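フロルベルグの山小屋見学会に行ってきた
カテゴリー：歩く／泊まる

長い山道を歩いたことのある人間には、二種類の病気がある。歩いている間じゅう家に帰りたいという病気と、家に帰ってから山に戻りたいという病気である。私は後者をこじらせて、洗濯機の前で地形図を読むようになった。そこへ、フロルベルグの山小屋が年に一度の見学会をやるという知らせが来た。歩かなくても小屋の裏側が見られるという。歩かなくていい、というところに惹かれた自分を少し恥じながら、その場で申し込んだ。

フロルベルグは谷のいちばん奥にある町で、ヴィットデールという縦走路の終点になっている。起点だと言い張る人もいて、これは町のパン屋と駅の売店で意見が割れていた。南から北へ歩けばここで終わり、北から南へ歩けばここから始まるのだから、どちらも正しいのだが、パン屋は「ゴール記念パン」を、売店は「出発記念ビスケット」を売っているので、どちらも譲る気配がない。私は両方買った。パンは中にクルミが入っていてうまかった。ビスケットは非常用に取っておくことにした。つまり、そういう硬さだった。

集合は朝の8時、駅前の水飲み場のところ。参加者は私を入れて12人だった。服装を見ればだいたいわかるもので、縦走経験者は靴がくたびれていて帽子に塩の輪があり、これから歩こうという人は靴がまぶしい。私の靴はくたびれているが、これは縦走のせいというより、雨の日に犬の散歩で履いているからである。黙っていた。

案内してくれたのはヌーラ・ズービさんという、小屋の運営をまとめている女性だった。挨拶は短かった。「今日は登りません。車で行きます。酔う人は前に座ってください」。それで全員が前に座りたがり、結局、いちばん顔色の悪い青年が前になった。まだ出発していないのに顔色が悪かったのは、前の晩に同じ宿の食堂で羊のチーズを食べすぎたからだと、後で本人から聞いた。

車は荷揚げ用の林道を上がっていく。ふだんはゲートが閉まっていて、歩く人間はこの道の存在を知らない。私も知らなかった。数年前、私はこのすぐ脇の尾根を、文字どおり膝をつきながら登ったのである。雨で、指がふやけて、行動食の袋が開かなかった。その尾根が、いま窓の外を実に快適な速度で流れていく。隣の席の人が「いい道ですね」と言い、私は「そうですね」と答えた。大人になったと思う。

最初に見たのは、道の途中にある荷物の中継所だった。マンスールという名前がついている。石積みの低い建物に新しい屋根が載っていて、遠目には帽子を買い替えた老人のようだ。小屋で使う食料も燃料も寝具も、いったん全部ここに集められる。車で運べるのはここまでで、その先は荷揚げ用の索道に積み替える。人間は乗れませんか、と誰かが聞き、ズービさんは「毎年聞かれます」と言った。乗れないらしい。

中継所の中は冷えていて、玉ねぎの匂いがした。棚には小麦粉、豆の缶詰、乾燥スープの大袋。どの小屋に行くかは札の色で分けてある。赤い札の棚だけ妙にチョコレートが多いので理由を聞くと、赤は稜線の小屋で、あそこは登ってきた人がまず甘いものを買うのだという。青い札の谷側の小屋ではビールのほうが出る。標高と欲望の関係について、こんなに明快な資料を見たのは初めてだった。青い棚の前で何人かがうなずいていた。

索道のモーターは古いもので、動き出すときに一度、大きなため息をつく。係の人がレバーを倒すと、緑色の籠が草の斜面の上をするすると上がっていった。籠の中身はその日は毛布とジャガイモだった。私たちは首をそらして見送った。見送り終わってから、自分たちはどうやって上まで行くのかという疑問が全員に湧いた。

「ここからは歩きます」とズービさんは言った。登らないと言ったはずだが、彼女の定義では、この先の道は登りに入らないそうである。距離にして4キロ。傾斜については、ズービさんと私の膝の間に見解の相違があった。

道そのものは、たいへんよく手入れされていた。これは皮肉で言っているのではない。水切りの溝がちょうどいい間隔で斜めに切ってあり、落ち葉がかき出されている。歩いているときにはこういうものは目に入らない。溝の仕組みが気になるのは溝が詰まって道が川になったときだけで、私は以前ここで川を歩いた口だ。その溝はその後掘り直されたと聞き、掘った人に感謝するのと同時に、なぜ私の後なのだと思った。

途中、ズービさんが道標を一本ずつ叩いて歩くのが面白かった。叩いた音で根元の腐り具合がわかるらしい。私も真似して叩いてみたが、木の音がしただけだった。青年は顔色がだいぶ戻り、列の先頭で「まだですか」と言う元気まで出てきていた。まだだった。

稜線の小屋に着いたのは昼前で、着くなり出てきたのが豆のスープだった。これがうまい。何が入っているのかと聞くと、豆と塩だという。では何がうまいのかという話になるが、たぶん4キロがうまいのである。チョコレートも買った。赤い札の棚を見ておいて買わないわけにはいかない。売り場の前には列ができて、ズービさんは列を見て満足そうにしていた。

食後は寝室の見学だった。二段の寝台が壁に沿って並び、毛布が畳んである。畳み方には決まりがあり、折り目を通路側に向ける。こうすると翌朝、使われた毛布と使われていない毛布が一目でわかるのだそうだ。ということは、私がかつて寒さのあまり余分に一枚拝借し、几帳面に逆向きに畳んで戻したあの夜のことも、翌朝にはすっかりばれていたことになる。ズービさんに打ち明けたら「みんな一枚多く使います。逆向きが多い棚から補充します」と言われた。罪の意識を何年も背負って損をした。

乾燥室も見せてもらった。濡れたものを吊るす部屋で、縦走者にとっては教会のような場所である。匂いは教会とだいぶ違う。暖房の管が床近くを通っていて、靴はその上の棚、服は天井の紐という配置になっている。夜の10時に暖房が切れるので、それまでに乾かなかったものは翌日も濡れている。経験者たちは深刻な顔でうなずき、新しい靴の人たちはメモを取っていた。靴下は必ず安全ピンで留めること、というのがここでの教えだった。落ちた靴下は誰のものでもなくなり、忘れ物箱に入る。箱の中を見たら、片方だけの靴下がぎっしり詰まっていた。見覚えのあるものが一つあったような気がするが、深追いはしなかった。 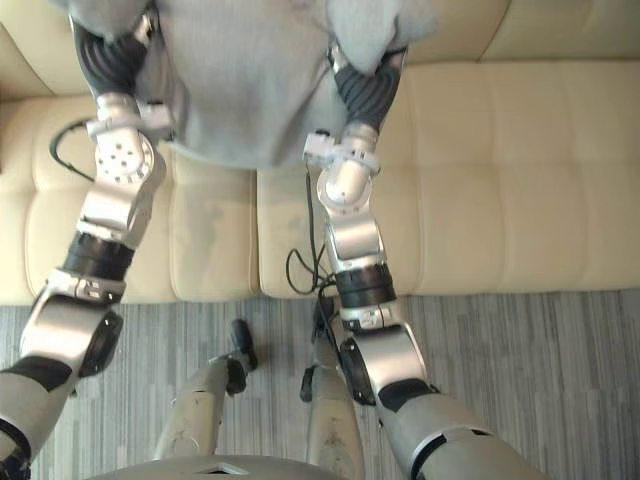
午後は荷物の講習会だった。見学会の目玉とのことで、各自が背負ってきたザックの中身を床に広げ、要るものと要らないものに分ける。水と食料を除いて5キロに収めるのが目標だとズービさんは言い、まぶしい靴の人たちが静かになった。彼女の裁きは早い。文庫本、要らない。折りたたみの椅子、要らない。髭剃り、本人の問題。いちばん時間がかかったのは防寒着で、セーターを持ってきた人が思いのほか多かった。写真のような灰色のニットは、見るからに柔らかそうで、厚みがあって少し毛羽立っていて、ああいうものをクリーム色のソファの上で広げているときには、山に持っていかない理由がひとつも思い浮かばない。ところがザックに詰めると、ほかのものが入らなくなる。濡れれば重い。乾燥室の暖房が切れる時刻を思い出してほしい、とズービさんは言った。セーター組はうなだれた。私もセーター組だった。

ここで弁護しておくと、セーターには夕方の小屋で着たときの幸福感という、秤に載らない性能がある。歩き終えて、乾いたシャツの上に毛のものをかぶる。それだけで人間に戻った気がする。そう主張したら、ズービさんは薄い化繊の上着を出してきて「これでも戻れます」と言った。借りて着てみた。戻れたことは戻れたが、戻った先の人間が少しカサカサした。

結局、私の荷物は目標を超えたままだった。敗因はセーターと、出発記念ビスケットである。ビスケットは硬いだけあって重い。ズービさんはそれを手に取り、しばらく眺め、床に軽く打ちつけてから「これは何に使うんですか」と聞いた。駅の売店で売っていますと答えると、黙って要らない側に置かれた。売店とパン屋の争いについては、これでパン屋に一票入ったと考えていいと思う。

講習のあと、メスティエという道具の話があった。小屋の隅の机で、地元の工房の人が見本を並べていたのである。火にかける小ぶりの鍋で、蓋が皿になり、皿が蓋になる。そう説明されると一つの機能を二度言われただけのような気もするのだが、手に持つと確かにいい。軽いし、角がない。工房の名前がそのまま鍋の名前になっていて、いまのところ鍋しか作っていないからだそうだ。次は匙を作るつもりだが、それもメスティエと呼ぶのかと聞いたら、工房の人は初めてその問題に気づいたという顔をした。鍋を一つ買った。荷物がまた重くなった。

帰りは同じ道を下った。ズービさんの定義では下りも下りに入らないらしく、休憩なしで中継所まで行った。膝は笑うどころか声を上げていた。中継所のベンチで靴の紐をゆるめていると、谷のほうから縦走の人が一人登ってきた。大きなザックに、日に焼けた首、そしてあの目つき。長く歩いている人の、遠くのほうしか見ていない目である。こちらは車を待っているところだった。何か言うべきかと思ったが、「上のスープがうまいですよ」しか出てこなかった。相手は「知ってます」と言って、そのまま登っていった。

あの人は今夜、寝台に毛布を一枚多く運び、明日の朝、逆向きに畳んで出ていくのだろう。そう思ったら急に羨ましくなって、車の中ではずっと黙っていた。青年は帰りも前の席に座った。顔色はすっかりよくなっていたので、あれは席を取られた形である。

町に着いたのは夕方で、パン屋はもう閉まっていた。売店は開いていた。

以下、行く人のための覚え書き。

見学会は毎年7月。申し込みはフロルベルグの観光案内所の窓口か電話で、電話はなかなかつながらない。昼のスープは参加費に含まれるが、チョコレートは含まれない。小屋の売り場は現金のみ。

靴は歩けるものを。案内には「歩きやすい服装」としか書いていないが、歩く。

荷物の講習に出るなら、恥ずかしいものは宿に置いてくること。床に全部広げることになる。私の場合は、いつから入っていたのかわからない温泉の回数券が出てきて、ズービさんに有効期限を読み上げられた。

宿は駅の近くに何軒かある。食堂の羊のチーズはたいへんおいしいので、前の晩はほどほどに。

忘れ物箱の靴下は、申し出れば見せてもらえる。茶色で、かかとに黄色い糸でかがった跡のあるものは私のかもしれない。もう片方は家にある。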